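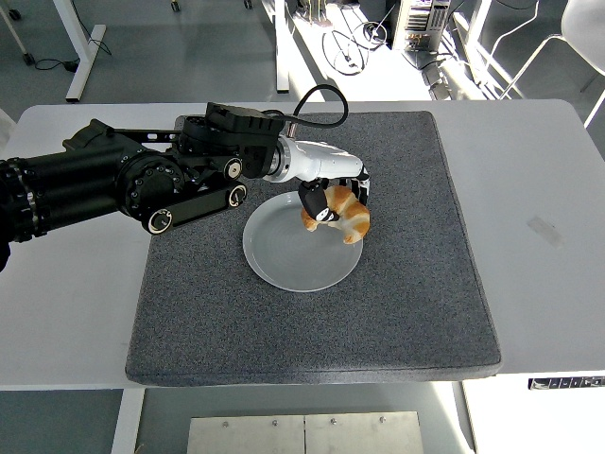

I've had the Stendel square felt mat on my table for eight months now, and I keep getting asked about it whenever somebody comes over (okay, mostly by my brother-in-law, who wants one and won't spend the money), so it's time I wrote it up properly.

Some background. I work and eat at the same white Serkby table. I know you're supposed to separate those things, but I have one room with good light and I'm going to have my breakfast in it. The Serkby is a good table with a top that shows everything. Mine has a grayish scuff on the right side that I have gone at with dish soap, baking soda and one of those white sponges, and it's still there! So what I wanted was something big and soft to put between my stuff and the tabletop, something I could leave out all day and not be embarrassed by.

I ordered the large gray one from Grirkberg. It came rolled, which worried me, and the corners did curl up like old bread for the first few days. I put cookbooks on them overnight and by the end of the week it was lying flat and has stayed that way. If yours arrives rolled, don't panic, and please don't iron it like one of the reviewers on the store page did.

The look is what sold me. It's a speckled charcoal gray, so crumbs and lint disappear into it a lot better than they would on a solid color. The corners are slightly rounded and it has some actual thickness to it. My last mat was one of those thin ones that slid around every time I reached for my coffee. The Stendel stays where you put it. I can shove a plate across it one-handed and the mat doesn't come along for the ride.

It's also quiet, and I didn't expect to care about that as much as I do. I use plain ceramic plates from Correa, the light gray-white ones with the wide flat middle, and on the bare tabletop they land with this awful clack. On the felt you just get a soft little thud. I'm often up before everybody else in the house, so that alone has probably been worth half the price. The plates also sit dead level on it, no rocking, even when I'm leaning on one side with a fork.

Size-wise, it covers most of my tabletop and leaves a strip of white along the sides and the front. I like that border. It means I still have a bit of hard surface to write on, and the control strip down at the lower right edge of the table stays clear. Do measure first, though. I went back and forth between the two bigger sizes and I'm glad I didn't go up, because a mat hanging over the front edge would drive me nuts.

Now for the complaints, and my main one is croissants. I eat a lot of croissants. Felt and pastry flakes are not friends, and while the speckle hides them from a distance, your forearms will find every last one. Shaking the mat out gets maybe half. A lint roller gets the rest but leaves the surface a little fuzzy if you press hard. My routine now is a stiff clothes brush, always in the same direction, and then a quick pass with the hand vacuum. It takes me three minutes and I do it when I remember. A plate with a taller rim would help too, I guess, but I like my plates.

Butter is the other thing. I got a greasy spot on it in October and did what the label says, cool water and a drop of mild soap, blotting and no rubbing. It faded a lot. I can still find it if I look for it, but guests can't, and I've asked. Coffee was easier, since it beads up for a moment before it soaks in and you have time to grab a towel if you're quick.

It also smelled a bit like wet sheep when I first opened it. My friend Rigoberto Tamayo, who bought the same one in the smaller size, says his never smelled at all, so maybe I got a fresh one. Mine was fine after four days by an open window.

As a work surface it's nice and warm under the wrists. Handwriting directly on top of it is hopeless, your pen goes right through the paper, so keep a clipboard or a magazine handy. My mouse works on it but feels slow. If you're fussy about that, get a separate pad.

Would I buy it again? Yes, and in the same gray. It's not cheap for what is basically a square of felt, and if you have kids who eat spaghetti at the table, get something you can wipe. For one messy adult with a pretty white table and a pastry habit, it's been great. I'm giving it 4 out of 5, with the missing point going to the butter stain.

Oh, and I asked Grirkberg whether you can flip it over once the top gets worn. They said both sides are the same, so I've got a whole clean side waiting for me!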